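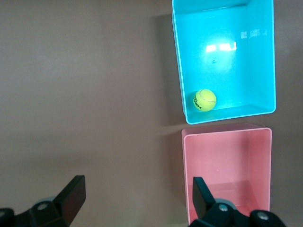 Week 2: Sorting and Storage on the Bench

Unit handout, Storeroom and Activity Support
Revised 4 June 2020

1. What this session covers

Small sports gear is the hardest category to keep in order. Bats and hoops have racks. Balls, beanbags and markers end up wherever there was space. This week we work at the bench with plastic bins and learn a basic sort before anything goes back on the shelf.

Read section 3 before you come to the practical. The practical runs for 80 minutes and there is no break.

2. Terms

Home bin: the bin an item lives in when it is not being used.

Transfer bin: the bin an item moves into during a sort. It starts empty.

Stray: any item with no home bin, or an item found in the wrong one.

Bench set: one home bin and one transfer bin, in different colours, with a gap left between them. For a bench set we use a blue bin and a pink bin of similar size. The tennis ball starts in the blue bin, which makes blue the home bin for the first exercise. Colours are swapped in the second exercise, so learn the terms and don't rely on the colour.

3. Choosing a bin

Open-topped bins suit anything that gets picked up often. Lidded tubs are better for gear that is put away between terms, usually from December on.

Rigid walls with a slight taper are easy to reach into and most will nest when empty. Check this before you buy, as some ranges have a lip that stops them stacking. The Zerano catalogue lists nesting height separately from bin height. The Stemano one does not, and you will have to measure.

A smooth floor wipes clean quickly but lets a ball roll. A single ball in a large bin can settle in a corner, against the wall. Reach in from above with your fingers either side of it. Dragging it up the wall can tip a light bin.

Glossy plastic also reflects overhead lights. If you are checking a bin for small items such as pins or valve needles, change where you stand and look again. Glare hides things on the floor of the bin.

4. Bench procedure

Clear the benchtop. Only the bench set stays out.

Put the two bins end to end with a narrow gap between them. Leave them square to each other.

Name the home bin and the transfer bin out loud to your partner.

Move the item from home to transfer. Place it, don't drop it.

Move it back the same way.

Swap roles with your partner and repeat.

Once you can do this without shifting either bin, go on to mixed items. The mixed tray holds 22 pieces and includes strays.

5. Labels

Label the short end, facing out. A logo or printing on the item itself is no use as a label, because a ball can come to rest with the print turned away or curving out of sight. Write the category in plain words: TENNIS BALLS, not TB.

6. Common errors

Bins pushed hard together, so rims catch when one is lifted.
Transfer bin not emptied before the next sort.
Strays put in the nearest bin to save time.
Label on the long side, where the next bin covers it.

7. Assessment

The practical check is marked out of 80 and the pass mark is 75. Strays returned to the wrong bin lose two marks each. Bring this handout with your section 4 notes filled in, and leave both bins empty and nested at the end of the bench when you finish.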